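The Long Grey Sausage

There are two kinds of household: those where T-shirts are folded, and those where they are put down. I have lived in the second kind all my life, and until November I thought of it as a style of living. Then the bottom drawer jammed on a sleeve and I had to free it with a fish slice.

Laundry advice makes this sound like a moral failing, and I read plenty of it while waiting for the kettle. Most of it begins before the shirt is even recognisable as a shirt, when it's a pale handful of something coming out of the basket.
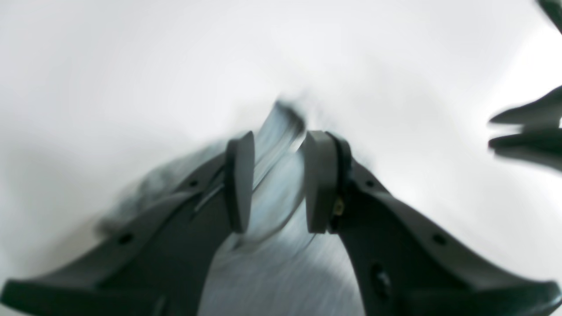 Lengthways first

The trouble starts with the first fold. Every school of folding worth the name wants you to go lengthways, sleeves tucked in, until you have a strip you can roll or fold in thirds. The strip is where I come unstuck. One sleeve always gets out. I tuck it back, the collar slides, and I am left holding something you could use to keep a draught from under a door.

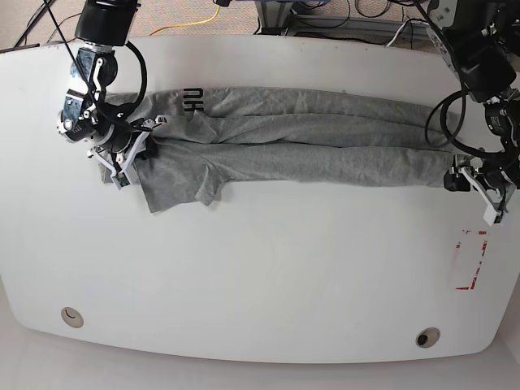
A grey T-shirt taken lengthways, with one short sleeve still at large.

Wojciech Kalinowski, who runs evening folding classes above the Mirura launderette, blames the table. Mine is a kitchen table, with a kitchen on it. He likes a wide, pale surface and as much of it as you can clear, and he thinks ironing boards are for ironing. He also thinks I pull too hard. Jersey stretches, and a shirt pulled tight at both ends will twist like a sweet wrapper the moment your attention drifts to supper. 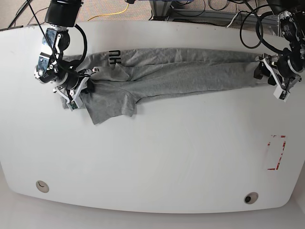 Nikola Pietrzak takes the opposite view, and says that a good tug is the only thing that gets creases out of cotton without an iron. Anyone who folds gently, she adds, has too much time and too few children.

I tried it both ways, over an evening and 47 T-shirts, which is how I learnt that I own 47 T-shirts. Four of them fit. The tuggers' method was quicker and gave me a drawer full of eels. The gentle one took until bedtime, and the pile leaned, but it was a pile.

What helped most was going back a stage. Lay the shirt out flat before you fold anything. Find the neck, find the hem, get both sleeves out where you can keep an eye on them. 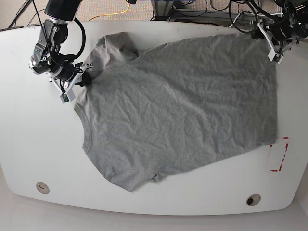

Smooth from the middle outwards with the flat of your hand and leave the small wrinkles alone, as they will be back by breakfast whatever you do. Then bring in one side, sleeve and all, and after it the other. The shoulder is the place to hold. I had been grabbing the hem for thirty years.

The drawer now shuts. The fish slice has gone back to the kitchen, and I have started eyeing the fitted sheets, on which Kalinowski offers a separate course.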